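Small Stuff, One Box: The Bedside Clear-Out Gallery
Styliani Zervas
09/05/2019

I love big closet makeovers as much as the next person, but the jobs that really make my week are the tiny ones. Give me a pile of odds and ends, a cardboard box and a bed to spread out on, and I'm happy for the whole evening! This gallery is from the small-things round at the Kalogeropoulos place in Nikodthorpe, the one I had been looking forward to ever since we finished the bookshelves back in February. Little cases, a remote, gadgets, all the pieces that get moved from nightstand to windowsill to drawer and never get a home of their own.

We worked with the box right up on the bedding, because bending down to the floor 947 times is no way to enjoy yourself. Everything gets picked up once, and whatever belongs in the box goes straight in. Click through and enjoy, and do steal anything you like for your own bedroom.

1. A case in a lovely light blue

Glossy, with soft rounded corners, and such a cheerful color. I'm a big fan of bright cases for small things (you can spot them from across the room, even in a crowded drawer). 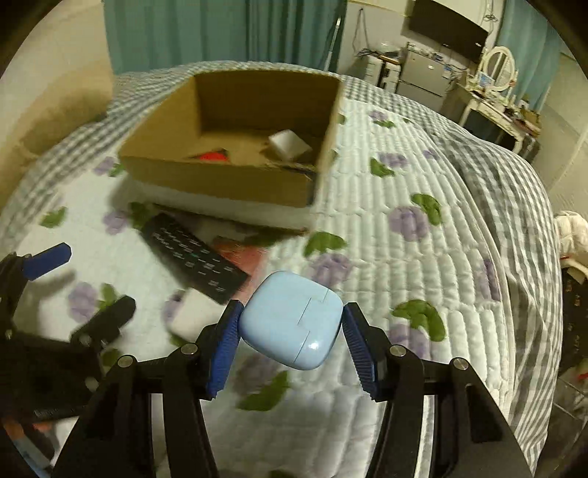
The same goes for pouches, by the way. My own set went from all black to all different colors a while ago and I stopped opening the wrong one before breakfast. Yellow is for coins, green is for sewing things, and the striped one has hair ties in it and, for some reason, a single domino.

I also like to leave the flaps of the box wide open for the whole session. It makes it so much easier to drop things in, and you keep seeing how much room is left, which does wonders for the mood. Bilel, my partner in these projects, prefers a shallow tray with dividers. We have been arguing about it happily for almost 10 years, and the tray does win for jewelry.

2. The UGREEN gadget

A neat black rectangle with the name across the front, and the box open behind it with a spot of bright red inside. I get a kick out of electronics day! My rule is that a gadget and its cable travel together, so if the cable is missing, the gadget waits on the bed until the cable turns up. The quilted pad with the purple and green print made a very pretty sorting table, too.
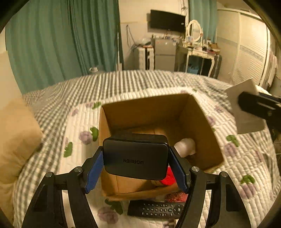
Should the remote control go in the box with everything else?
Leave it out until the end and give it a fixed spot near where you sit or lie down. Anything you use every evening will only be dug out again, so a small dish or a hook-on pocket by the bed suits it better.

More from this series: the Kumard hallway (6 pairs of gloves and one very good basket) and the kitchen drawer, in 4 parts. The bathroom cabinet comes next, and I already have my labels cut.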